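Nikovholm puts two hand-held grippers side by side, and publishes the notes

Sunday, September 13, 2020 - for immediate release

Hi, I'm Glenys Pickering, and I run gripper trials at Nikovholm. Our usual press releases get polished until there's nothing left in them, so this time I asked if I could write the thing myself, and Gareth Catterall (who signs these off) said fine, keep it short. I'll try!

The news is that our comparison of two sets of finger pads for hand-held grippers is finished, and the full notes are free to anyone who asks. One set is the ribbed pad we've been using since the start. The other is a softer one made for us by Torkeo, a small molding shop we've worked with before. We ran both through the same everyday jobs on household furniture: drawers, knobs, little things that lie flat on a tabletop and don't want to be picked up.

We logged 3,241 attempts between June and now. An attempt is one go at one job by one person with a gripper in each hand, and if you drop the thing and try again, you've made two attempts. Mafalda Cardoso wrote that rule and she is strict about it.
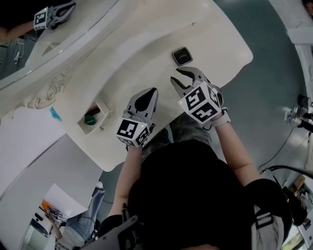 Flat objects gave us the most trouble by a mile. With something tall you just close the jaws and lift. With something thin you have to come in low, get one pad under an edge and trust it, and the softer pads tended to fold under before they'd slide beneath anything. I went in rooting for the soft ones (they feel lovely in the hand) and I had to change my mind pretty fast. On thin, glossy things the ribbed pads were plainly better, and Mafalda's plots show it more clearly than I can say it.

Drawer knobs went the other way. Soft pads wrap around a knob and stay there when you pull at a bit of an angle, and people pull at an angle all the time. Ivana Riquelme, who did more of the attempts than anyone else, put it like this: "With the ribbed pads I think about my wrist. With the soft ones I think about the drawer." I've been quoting her ever since.

We also swapped controllers halfway through. The first one, from Hakala, was steady but felt a touch slow when you opened the jaws wide. The second is our own board, Pilovau, and it's quicker, though it was fussier about cables and we lost 141 attempts to a loose connector before Jamie Furnival found it. Those are in the notes too, marked as lost - we didn't quietly bin them.

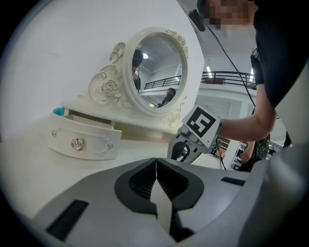 So which pads should a lab buy if it can only buy one set?

I'd go with the ribbed ones. They did a decent job on everything, including the knobs, and the soft pads really struggled on thin objects. They also hold up longer. We changed the soft pads after 600 attempts because the tips were starting to round off, and the ribbed ones were still going at that point. If your work is all handles and drawers, though, get the soft ones and keep a spare set in a drawer of your own.

The notes cover the job list, the counting rules, both controller setups and the wear measurements on the pads. Jamie has added a page on routing cables along the forearm, which I'd read first if you're building anything like this. There's no sign-up form. Write to the trials desk at Nikovholm, tell us which gripper you use, and we'll send the lot.

Next on our list is cameras, and where to mount them so the fingertips stay in view when the jaws close. Ivana already has opinions. If you have some as well, send them along with your request and I'll read every one.

Press contact: Gareth Catterall, Nikovholm
Trials and notes: Glenys Pickering, Nikovholm trials desk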